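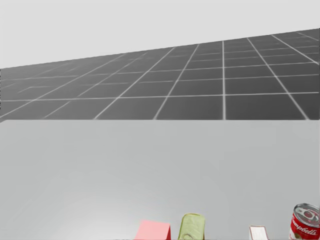
Week 4 handout: Evaluating a packaged simulator

This week we look at Helden, the tabletop manipulation simulator sold by Prulteck, as a case in how to review a product before you build a project on it. Helden is licensed by the seat and comes with a physics engine, a scene editor and a library of household objects. The stock scene used in this unit is a plain light gray table on a dark tiled floor, with the objects for the task placed on it. Notice how much more detail has gone into the Campbell's soup can, with its ridged lid, ring pull and printed label, than into the pink block well to its left. Both are valid objects to grasp, but a vision model trained on them will have a great deal to work with in one case and very little in the other.

What the licence covers

The teaching licence gives the lab 96 seats. You may install it on your own laptop as well as the lab machines, but only one copy can be open under your login at a time. The object library has 1282 models. The Effiong add-on, which covers deformable objects, is sold separately and we don't have it. Anything you load will be treated as rigid, whatever it is modelled on. Keep this in mind when you write up results for sponges, bags and soft packaging.

Points to check in a review

Object scale. Measure at least one model in the editor against the real item. Osaze Okoro's group found a few library items that had been entered in inches and had to be rescaled by hand.

Friction defaults. Helden gives every surface the same coefficient unless you change it. That is fine for a first run and poor for anything you plan to transfer to hardware.

Camera placement. The default view is set by the scene file, and objects near the front of the table may be only partly in view. Check what your policy will be given as input before you start training. Moving the camera later means collecting your data again.

Reset behaviour. Look at whether objects come back to the same pose after each episode or are scattered. The setting is under Scene, then Episode – it is off by default.

Speed. On the lab machines a run of 1000 episodes takes around 2 hours with rendering on. Turn rendering off if your policy doesn't use images.

Compared with Cuvunholm

Gualtiero Longo will cover Cuvunholm in the next lecture. It handles contact better and has a smaller library, and the scene files don't convert cleanly between the two. If your project depends on stacking or insertion, wait for that lecture before choosing.

Task for the tutorial

Write a one-page review of Helden for a buyer who runs a small packing line. State what you tested, which settings you changed and what you were unable to test under our licence. Include one render from your own scene, with its scene file attached. Marks are given for clear test conditions. Claims copied from the Prulteck brochure should be labelled as the vendor's.

Bring a printed copy. Last September's reviews are in the unit folder if you want to see the expected layout.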